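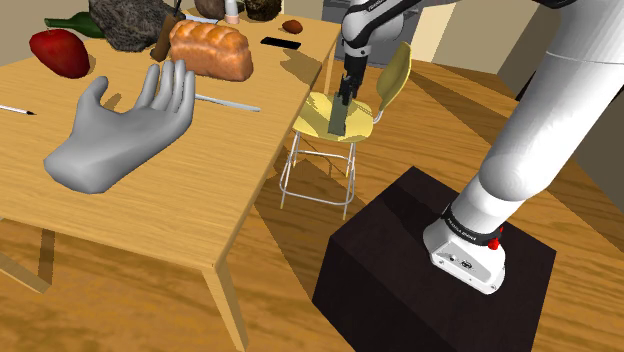
Table with hand model and pencil, computer rendering.

Ditudmont Sleep and Grief Support Program
Progress report, second half of grant year
To: Zeeshan Bangash, grants office
From: Tatu Mosoti

Short version first, longer tables to follow when Hammad has them cleaned up.

Groups. Running 9 groups now, evenings mostly. Two of them are new since the last report, both for people who lost a partner. The 6:30 slot fills fast, the later one doesn't. Thinking of moving it to lunchtime.

People seen. 262 came to at least one session. Of those, 47 were referred on for one-to-one counseling. Waiting time for that is still too long and I don't have a good answer yet — Yousafzai clinic lost a therapist in October and hasn't replaced her.

Sleep workbook. Done, printed, in use. Shoaib Kiani rewrote the chapter on nightmares after members told us it read like a leaflet from the dentist. Much better now. Chapter on naps still needs work. Spanish version is with the translator.

Check-in calls. Every new member gets a call between sessions. Callers can do up to 9 in an evening but it wears them out, so we are keeping the lists shorter. Sajib Kumarasinghe is doing supervision for the callers, and that has helped alot. Fewer drop-outs among callers than in spring.

Questionnaires. Mood and sleep forms at first visit and again at week six. Return rate at week six is poor. People forget, or they feel better and stop coming, or feel worse and stop coming, and we can't tell which. Hammad Gondal is trying text reminders through Tododine. Please don't read much into the scores until we have more of the second forms back.

Money. On budget except room hire. The Zorkum building put rents up mid-year. We moved some of the travel line over to cover it, as agreed with you by phone. Receipts attached seperately.

Still to do before December:
Finish the naps chapter
Hire second group leader — interviews set
Write up the referral problem properly
Get Yousafzai to sign the new agreement

Need from you: a yes or no on carrying unspent training money into next year. Sooner the better, the course fills up.

Tatu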